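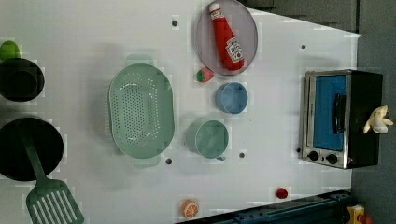 **Figure 1.** Toy kitchen items on a white play-kitchen countertop, among them a plate, a ketchup bottle, a strawberry and a light-blue cup.

### 3.2 Parent reports of shared pretend play

Families were recruited through child care centers in Peslow and Cukow. Of the 255 households that returned the first questionnaire, 251 also completed the second in October and were kept in the analysis. The four remaining households did not differ from the rest in family size or in the age of the youngest child.

The Mudaliar Play Scale was used to measure how often parents joined in pretend meals, shopping and housework. It has eight items, and total scores are converted to a range of 0 to 100. Parents answered for the past two weeks only — a shorter period than in the Vilteo study, where recall over a full season proved uneven. Toy food and dishes of the kind in Figure 1 were covered by a single item.

Scores were higher in homes where an older sibling was present on most afternoons. The link held after parental work hours were entered into the model, although it grew weaker in the Cukow group. Household income showed no clear relation to the total score. Item-level results are given in Section 3.3, together with the responses of grandparents who provided regular care.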